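4. Recharger le flacon de lessive

Le flacon doseur Cinder est vendu avec la promesse d'un remplissage « sans une goutte perdue ». Nos essais n'ont pas confirmé la formule. Prévoyez une éponge.

Avant de commencer
Contenance du flacon : 910 ml. Vérifiez celle de la recharge sur l'emballage, car les grands formats n'y entrent pas toujours en une fois.

1. Posez le flacon au fond du lavabo, bonde fermée.
2. Dévissez le bouchon doseur et retirez la bague grise. Elle est censée se clipser toute seule au remontage ; appuyez quand même dessus.
3. Tapotez le bas de la recharge pour faire descendre le liquide.
4. Tenez la recharge d'une main par le côté, sans serrer, et déchirez le coin supérieur de l'autre. L'encoche « ouverture facile » mérite rarement son nom. Si elle résiste, prenez des ciseaux.

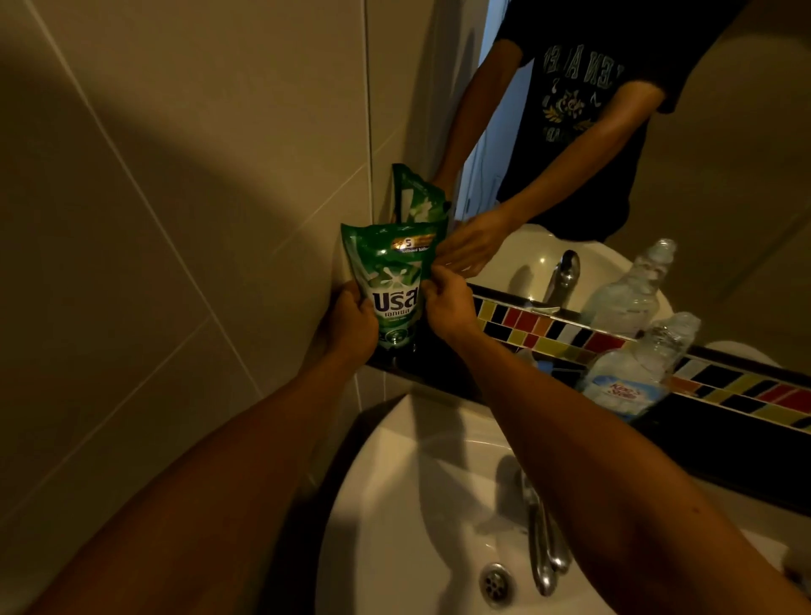 5. Versez lentement, le coin ouvert engagé dans le goulot. L'entonnoir Tisstead fourni dans certains coffrets n'apporte pas grand-chose : son col est étroit et la lessive épaisse y stagne.
6. Arrêtez-vous au trait 8 de l'échelle gravée. Le trait supérieur existe, mais le bouchon déborde quand on le revisse à ce niveau.
7. Remettez la bague, puis le bouchon. Essuyez le filetage.

Attention : les lessives concentrées irritent les yeux et la peau. En cas de projection dans l'œil, rincez longuement à l'eau claire et consultez l'étiquette du produit. Ne laissez pas une recharge entamée à portée des enfants.

Remarque : Vostach annonce que le flacon supporte plus de 400 remplissages. Nous n'avons pas de quoi le vérifier. Sur l'exemplaire de Suha Awwad, qui a relu cette section, le joint du bouchon a commencé à suinter bien avant. Le joint se remplace, à condition d'en trouver un.

Ne mélangez pas deux lessives différentes dans le même flacon. Pour changer de produit, videz, rincez et laissez sécher goulot en bas.

Dernière révision : 22 février 2025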